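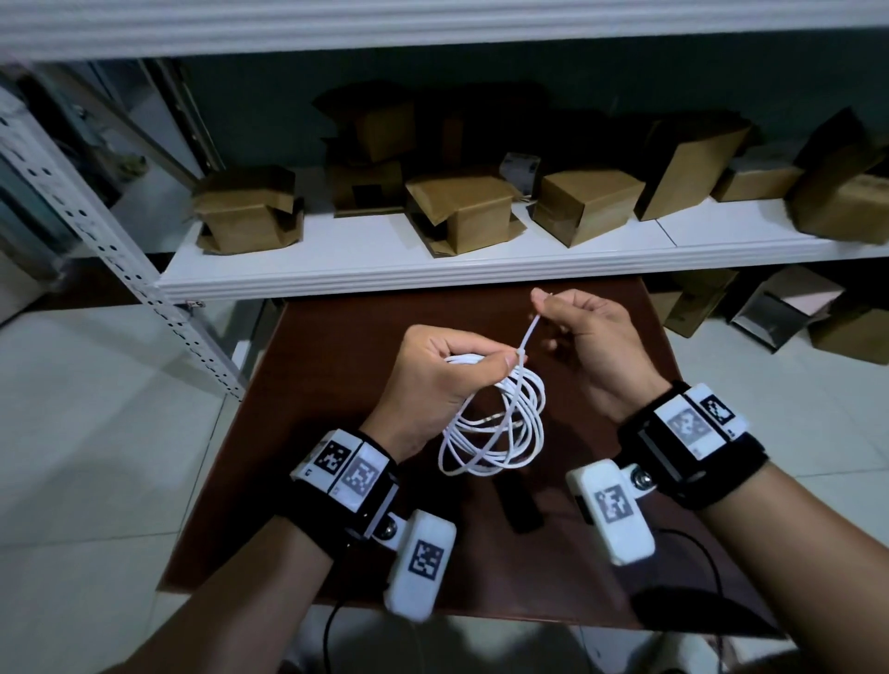
A tangled white cable gets some patient attention over a dark wooden table.

Got a drawer full of knotted leads? Bring the lot! Cliltov's cable-sorting evening returns to the Montes hall on Monday 4th February, and all 25 places at the tables are free.

Julián Peñalver, who started the evenings in July, will be showing how to find a loose end, ease it out of the bundle and wind it all up again without kinks. "People come in with one horrible knot and go home wanting to do the whole house," he said – and he still gets a thrill when a really bad one comes apart.

Spare leads can go in the swap box by the door, which has passed on 100 so far. Doors open at 10.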